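Wurnenel Kimaro 40 여행용 배낭

제품 분류: 배낭 / 여행용 / 전면 개방형
용량: 40리터
중량: 1671g (허리 벨트 포함, 레인커버 제외)
본체 원단: Buruda 400데니어 나일론, 이면 폴리우레탄 코팅
원단 내수압: 2000mm
등판 프레임: Kadside 알루미늄 스테이 두 개, 탈착식
색상: 흑색, 회녹색
제품 정보 최종 수정일: 2019년 5월 15일

개요

Kimaro 40은 버스, 페리, 국내선 항공편을 번갈아 이용하는 장기 여행을 기준으로 설계한 전면 개방형 배낭이다. 등산용 배낭의 하중 전달 구조를 유지하면서 주 수납부는 여행 가방처럼 세 면이 열린다. 등판과 어깨끈은 덮개 안에 수납할 수 있어 화물칸에 실을 때 끈이 걸리는 것을 줄인다.

이전 세대와 비교하면 주 지퍼의 개방 범위가 바닥 모서리까지 늘어났고, 측면 손잡이의 봉제 위치가 바뀌었다. 등판 길이 조절 장치는 벨크로 방식에서 사다리형 버클 방식으로 변경되었다. 이전 세대의 허리 벨트는 체결부 폭이 다르므로 본 제품에 장착할 수 없다.

본체 원단

본체 전체에 Buruda 400데니어 나일론을 사용한다. 바닥면과 하단 모서리는 같은 원단을 두 겹으로 겹쳐 봉제하고 그 사이에 얇은 폴리에틸렌 발포재를 넣었다. 원단의 내수압은 2000mm이며, 이 수치는 봉제 전 원단 상태에서 측정한 것이다. 봉제선에는 심실링 처리를 하지 않았다. 따라서 완제품은 방수 배낭으로 분류하지 않는다. 짧은 비와 물튀김에는 내용물이 보호되지만, 갑판 위에 장시간 노출되거나 침수될 가능성이 있는 이동에서는 내부에 별도의 방수 주머니를 사용해야 한다.

이면 코팅은 폴리우레탄이다. 고온 다습한 환경에 접힌 상태로 오래 보관하면 가수분해가 진행되어 표면이 끈적이거나 가루가 떨어질 수 있다. 코팅의 가수분해는 보증 대상에 포함되지 않는다.

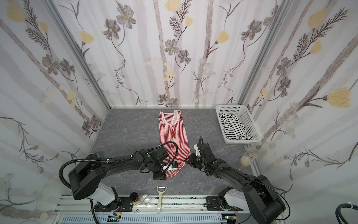 지퍼는 주 수납부에 대형 코일 지퍼, 외부 주머니에 중형 코일 지퍼를 쓴다. 주 지퍼의 슬라이더 두 개에는 자물쇠용 고리가 있으며 서로 맞물리는 형태다. 고리 내경은 일반적인 여행용 자물쇠의 걸쇠가 통과하는 크기지만 굵은 걸쇠를 쓰는 제품은 들어가지 않을 수 있다. 자물쇠는 동봉되지 않는다.

해변이나 사막 지역에서 사용한 경우 지퍼 이빨 사이의 모래를 마른 솔로 제거한 다음 여닫는다. 바닷물이 닿은 지퍼는 담수로 헹군다. 실리콘 윤활제는 소량만 사용하고, 석유계 윤활제는 사용하지 않는다.

수납 구성

주 수납부는 단일 공간이며 압박 끈 두 줄이 있다. 덮개 안쪽에는 메시 주머니가 위아래로 나뉘어 있다. 아래쪽 메시 주머니는 깊이가 깊어 세탁 전 의류를 분리하는 데 쓸 수 있으나 밀폐되지 않으므로 젖은 수영복이나 물안경을 그대로 넣는 것은 권장하지 않는다.

등판 쪽에는 노트북 칸이 있다. 칸의 바닥은 배낭 바닥에서 떠 있는 구조이고 전면 개방부와 별도의 지퍼로 접근한다. 보안 검색대에서 주 수납부를 열지 않고 전자기기를 꺼낼 수 있다. 노트북 칸 안쪽의 얇은 주머니에는 서류와 여권을 넣을 수 있다. 이 주머니에 전파 차단 소재는 적용되어 있지 않다.

상단 주머니는 세면도구와 케이블류를 위한 공간이다. 안감은 밝은 회색으로 내부를 확인하기 쉽게 했다. 측면에는 신축성 있는 물병 주머니가 좌우에 하나씩 있다. 주 수납부가 가득 찬 상태에서는 주머니의 여유가 줄어들어 지름이 큰 물병은 끝까지 들어가지 않는다.

오리발, 삼각대, 트레킹 폴과 같이 긴 물품은 측면 압박 끈으로 고정한다. 고정한 물품의 길이는 항공사의 휴대 수하물 치수에 포함되므로 탑승 전에 분리해야 한다.

등판 및 하중 전달

등판에는 Kadside 알루미늄 스테이 두 개가 세로로 들어간다. 출고 시에는 표준 곡률로 성형되어 있고, 사용자의 등 곡선에 맞추어 손으로 다시 구부릴 수 있다. 같은 지점을 반복해서 구부리면 금속 피로로 파손될 수 있으므로 조정은 처음 맞출 때로 제한하는 것이 좋다.

스테이 하단은 허리 벨트 뒤쪽의 포켓에 꽂힌다. 이 결합이 되어 있지 않으면 하중이 허리로 전달되지 않고 어깨에 집중된다. 허리 벨트를 분리하고 사용할 때는 스테이도 함께 빼는 편이 착용감이 낫다. 스테이를 뺀 상태에서는 내용물의 모서리가 등에 닿지 않도록 의류를 등판 쪽에 배치한다.

등판 길이 조절 순서는 다음과 같다.

어깨끈 하단의 길이 조절 끈을 모두 푼다.
등판 덮개를 열고 사다리형 버클에서 어깨끈 연결판을 분리한다.
허리 벨트를 골반 위에 맞추어 채운 상태에서 어깨끈의 시작점이 어깨뼈 사이에 오는 칸을 확인한다.
배낭을 내리고 해당 칸에 연결판을 끼운다. 좌우가 같은 높이인지 확인한다.
짐을 넣고 다시 착용한 뒤 하중 조절 끈을 당긴다.

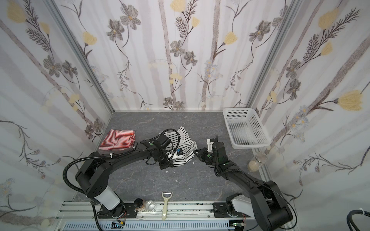
조절을 마친 다음 남는 끈은 각 끈 끝의 고무 고리에 말아 고정한다. 끈을 자르면 끝단이 풀리고 이후 길이를 늘릴 수 없다. 절단한 끈은 교환 대상이 아니다.

어깨끈은 등판 덮개 안으로 접어 넣을 수 있다. 먼저 어깨끈 하단의 고리를 풀고, 끈을 위로 접은 뒤 덮개를 내려 지퍼로 닫는다. 허리 벨트는 앞으로 돌려 배낭 정면에서 채우거나 분리하여 주 수납부에 넣는다. 위탁 수하물로 보낼 때는 후자를 권장한다.

기내 반입

Kimaro 40은 외부 주머니를 비우고 압박 끈을 조인 상태에서 휴대 수하물로 쓰도록 설계되었다. 다만 항공사마다 치수와 무게 기준이 다르고, 소형 프로펠러기를 운항하는 노선은 기준이 더 엄격한 경우가 많다. 섬 사이를 오가는 경비행기에서는 승객 체중과 수하물 무게를 함께 재기도 한다. 탑승할 모든 구간의 규정을 개별적으로 확인해야 하며, 당사는 특정 항공편의 반입 가능 여부를 보증하지 않는다.

배낭 자체 중량이 1671g이므로 무게 제한이 낮은 노선에서는 허리 벨트와 스테이를 제거하는 것을 검토할 수 있다. 제거한 부품은 위탁 수하물에 넣거나 출발지에 보관한다.

현장 사용 기록

제품 시험은 설계 담당 Mahmoud Ghoneim이 총괄하였다. 11월에 실시한 시험에서는 육로와 페리를 포함한 일정에 시제품을 투입했고, 매일 숙소에서 봉제선과 버클 상태를 기록했다. 시험 후 변경된 사항은 아래와 같다.

측면 손잡이: 버스 지붕에 올리고 내리는 과정에서 한쪽으로 힘이 쏠려 봉제 끝이 벌어졌다. 봉제 면적을 넓히고 안쪽에 보강 테이프를 추가했다.
가슴 끈 버클: 모래가 들어가면 체결음이 나지 않는 경우가 있었다. 측면 틈이 넓은 형태로 교체했다.
물병 주머니: 배수 구멍이 없어 물이 고였다. 하단에 금속 아일릿을 추가했다.
상단 손잡이: 변경 없음.
레인커버 주머니: 바닥에서 정면 하단으로 위치를 옮겼다. 젖은 지면에 배낭을 내려놓은 상태에서도 꺼낼 수 있다.

Ghoneim의 시험 보고서에는 습한 지역에서 등판 메시의 건조가 느리다는 지적도 있었다. 메시 소재는 내마모성을 우선하여 그대로 유지했다. 땀이 많이 나는 환경에서는 숙소에 도착한 뒤 등판 덮개를 열어 두면 건조가 빨라진다.

세척 및 보관

세탁기와 건조기를 사용하지 않는다. 스테이와 허리 벨트를 분리하고 모든 주머니를 비운 다음, 미지근한 물에 중성세제를 풀어 부드러운 솔로 닦는다. 표백제, 섬유유연제, 알코올 성분의 세정제는 코팅을 손상시킨다. 헹군 뒤에는 모든 지퍼를 열고 거꾸로 매달아 그늘에서 말린다.

자외선 차단제와 벌레 기피제는 원단과 플라스틱 버클에 영향을 준다. 특히 DEET가 함유된 기피제는 버클 표면을 녹일 수 있다. 기피제 용기는 밀폐 주머니에 넣고, 버클에 묻은 경우 바로 비눗물로 닦아낸다.

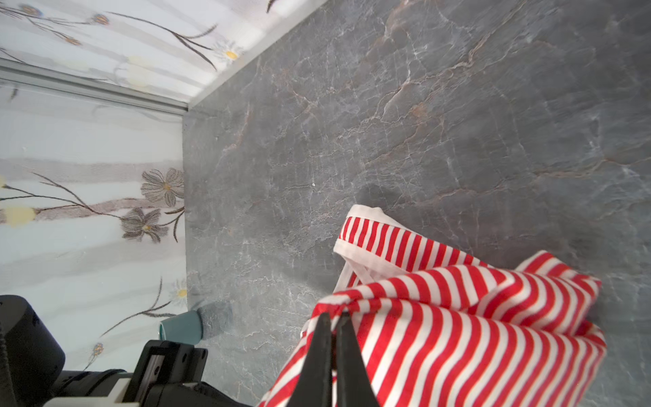
장기간 보관할 때는 압박 끈을 모두 풀고 통풍이 되는 곳에 세워 둔다. 비닐봉지에 밀봉하지 않는다. 차량 트렁크에 보관하면 여름철 온도 때문에 발포재가 변형될 수 있다.

구성품

배낭 본체
탈착식 허리 벨트
Kadside 알루미늄 스테이 두 개 (장착된 상태로 출고)
레인커버
사용 설명서

별매품

Kimaro 압축 파우치 세트. 주 수납부 폭에 맞춘 크기이며 다른 배낭에도 사용할 수 있다.
Kimaro 방수 내피. 롤탑 방식. 노트북 칸에는 들어가지 않는다.
교체용 허리 벨트. 소형과 대형. 주문 시 현재 벨트의 봉제 라벨에 적힌 기호를 기재한다.
교체용 가슴 끈. 현행 버클과 이전 버클은 호환되지 않으므로 암수를 함께 교체한다.

보증 및 수리

Wurnenel은 정상적인 사용 중 발생한 봉제 불량, 지퍼 불량, 버클 파손을 무상으로 수리한다. 마모, 긁힘, 변색, 화학 물질에 의한 손상, 운송 회사의 취급 과정에서 발생한 파손은 제외된다. 항공 운송 중 파손된 경우에는 공항을 나서기 전에 항공사 창구에서 파손 확인서를 발급받아야 보상을 청구할 수 있다.

수리를 의뢰할 때는 배낭을 세척하고 건조한 상태로 보낸다. 모래나 곰팡이가 남아 있는 제품은 반송될 수 있다. 여행 중 버클이 파손되면 구입처에 현지 숙소 주소를 알려 부품만 받을 수 있으며, 이때 배송비는 사용자가 부담한다. 제조 번호는 노트북 칸 안쪽의 흰색 라벨에 있다.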